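Robotics club diary, Saturday

Folding project, week 7. Writing this up at the kitchen table before I forget the order things happened in.

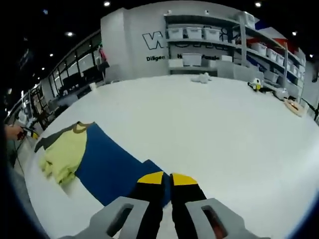
Morning

Got in at nine and signed out the gripper. The T-shirt is the one with the pale yellow-green body and the dark olive sleeves, and we have settled on it for the rest of the term. The color difference helps when we go back through the recordings, as we can tell sleeve from body without stopping to argue.

I did the first block of demonstrations. The task is the same as last week: start with the shirt flat, fold one sleeve in, then the other, then bring the bottom up to the neckband. With the hand-held gripper you have to do all of it with two fingers, and the slow part is getting hold of a single layer. If I come down too steeply I pinch the mat as well and the whole thing drags. Coming in low from the hem side works better. I wrote that on the sheet for the others.

We finished 70 demonstrations before lunch. Two of us took turns, ten at a time, and the third person kept the log. My wrist was sore by the fourth turn. I asked if we could go down to eight at a time and everyone agreed.

Lunch

Ate outside. Talked about the Ratimthorpe meet and whether we should enter folding or the sorting event. Sorting is easier and we already have code from last year. Folding scores more if it works. We did not decide. I would pick folding, but I am also the one who keeps saying we have enough time, and last year we didn't.

Afternoon

Second block was 68, which makes 138 for the day. The total for the project is now 598. We had wanted to pass 600 and could have stayed to do two more, but the room had to be locked at five and we still had files to copy.

Copying took longer than it should have. The club laptop, Kobzar, filled up halfway through and I had to move the September folders onto the other drive first. I need to do that on Friday nights from now on.

While that ran, I went through the morning recordings and marked the bad ones. Mostly they were cases where the second sleeve came undone when the hem was lifted. I marked them but did not delete them. The Gisora handbook says to keep failed tries in a separate folder, and our teacher wants it done that way too.

We also had a short argument about wrinkles. One side says smooth the shirt by hand before every start. The other side says leave it a little bunched, as the arm at school will never get a perfectly flat shirt. For now we will do half and half, and write F or B in the log next to each one.

To do

Clear space on Kobzar.
Print more log sheets — the last pad is nearly gone.
Start the first training run on the Trarnlow set, flat starts only.
Ask about the entry deadline for Ratimthorpe.
Bring a wrist support.

Home by six. Had soup. The training run can wait until tomorrow, I am too tired to check the settings properly tonight.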